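Lists > Stuvolport Players > Technical > April

Search this list Go

Subject: Re: Hinds transfer, lighting plot
From: Gülizar Erdem
Date: 21st April

Dezső Fülöp wrote:
> The Luvholm has 18 dimmers and our plot uses more than 40 channels.
> Can Act 2 be run without a repatch?

No. The storm and the kitchen both need the front wash, so I would repatch at the interval. Allow two people on the ladder.
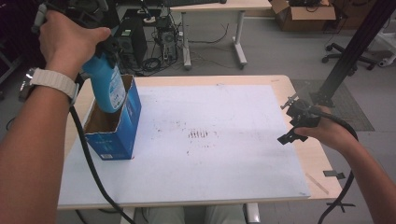 The cue stack stays as it is up to cue 60. After that the blackouts need a longer fade, as the house units are 500 W and slow to go out. I'll send the revised plot with the new numbering.

Please confirm whether the centre bar flies or is fixed.

Gülizar

Recent in Technical
Wirkutel headsets: flat batteries
Hinds: prompt desk position
September get-in times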